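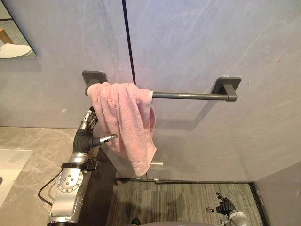

Skeltia Open House: Frequently Asked Questions

Last updated in March

General

What is the Skeltia Open House?
The Open House is an annual public visit to the Skeltia household robotics laboratory. Guests watch robots practice ordinary bathroom tasks in a full-size practice room, speak with the staff who prepare the work, and may attend a short talk at the end of the tour.

Who may attend?
The event is open to the general public. Visitors under 16 must be accompanied by an adult. School groups should write to Catarina Calado in the visits office before registering, as groups are placed on a separate morning schedule.

How many places are available?
The laboratory admits 200 visitors over the course of the event, in groups of 20. Last year the office received 636 requests. Places are assigned in the order in which completed forms arrive, and a waiting list is kept until the evening before.

Is there a fee?
No. Registration is free of charge. Parking in the Jonley garage is not included.

The Demonstration

What will visitors see?
Each group watches one session at the bathroom station. The tasks deal with the towel bar and with the items kept at the sink, such as a toothbrush, a cup and a tube of toothpaste. The order of tasks is set on the day and may differ from one group to the next.

Why a bathroom?
Bathrooms combine soft materials, hard surfaces and small objects in a limited space. A towel changes shape each time it is handled, and a tube must be approached from above without disturbing what stands near it. The laboratory selected this room after its kitchen program closed.

Will every attempt succeed?
Visitors should not expect this. The session is regular work carried out before guests, and an attempt may be stopped or repeated at the discretion of the session lead, Hélder Loureiro. Questions are welcome between attempts – please hold them while a task is in progress.
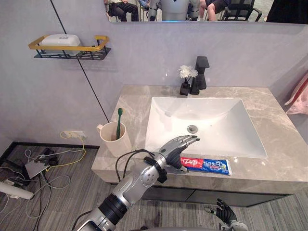 Rosário Caldeira wrote to us after her visit that she had expected something faster, and that by the second attempt she had stopped minding. She asked that future groups be given more time at the station and less in the lecture room. The tour has been adjusted accordingly, and the talk now lasts 15 minutes.

May visitors touch the robots or the objects?
No. Guests remain behind the marked line at all times, including during pauses.

Are photographs permitted?
Photographs without flash are permitted from the visitor area. Tripods are not. Video recording requires written permission from the visits office.

How many sessions does the laboratory keep on record?
The archive held 3,083 sessions when this page was last revised. It is not open to the public. 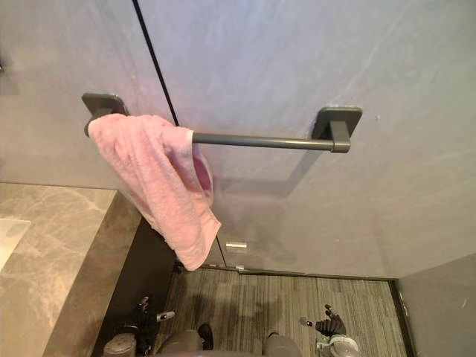 Access and Arrival

Where does the tour begin?
Groups meet at the Gautier entrance, on the ground floor. Please arrive ten minutes before the time shown on your confirmation. Late arrivals will be moved to the next group if there is room.

Is the building accessible?
The entrance, the practice room and the lecture room are all on one level. Guests who need a seat during the demonstration should note this on the form.

How do I cancel?
Reply to your confirmation message with the word "cancel" and your booking name. Bookings may not be transferred to another person.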